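Skesbridge Household Repair Evenings: Frequently Asked Questions

What are the repair evenings?
They are sessions where you bring a broken household item and sit down with someone who can help you mend it. We have run them at Stimindale Hall since 2019. You stay with your item and do as much of the work as you feel able to do.

When are they held?
Twice a month, from 6 pm until 9 pm. There is only one session in December. Dates are posted on the hall door and at the top of this page.

Do I need to book?
Yes, for anything with a plug, a motor or a battery. For sewing, small wooden items and bicycles you can turn up without booking. The last items are taken in at 8 pm.

How many things can I bring?
Two per household. If it is quiet we may look at a third, but please do not count on it.

What can you not look at?
Microwave ovens, gas appliances, large televisions and anything that has been in a flood. We also turn away items that two people cannot carry up the front steps — there is no lift.

What does it cost?
There is no charge for the repair itself. You pay for any parts used, at the price we paid for them. A donation box stands by the door and goes towards the hire of the hall.

Can you get spare parts for me?
Sometimes. Magdy Amrani keeps a stock of fuses, flex, plugs, zips and common screws. Anything else you will need to order yourself, and we can write down the part number for you. Most people come back with the part at the next session.

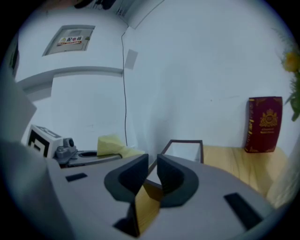
Dark finger pads on a light grey body.

Is my repair guaranteed?
No. Electrical items are tested before they leave, and an item that fails the test is marked and should not be used. Beyond that you take it home at your own risk.

What if it cannot be mended?
You take it away with you. We have no storage and cannot dispose of items. The council tip on Keskinen Road takes small electricals.

Can children come?
Yes, with an adult. Under-16s may not use the soldering bench.

I would like to help. Do I need qualifications?
Only for mains electrical work. For everything else, come along and watch a session first, then speak to Mebrat Asfaw, who draws up the rota. We are short of people who can mend clothes and sharpen tools.

Where do I park?
There are some 2-hour spaces on Flirness Lane, free after 6 pm. Please leave the yard behind the hall clear for unloading.

Page last updated April 26, 2023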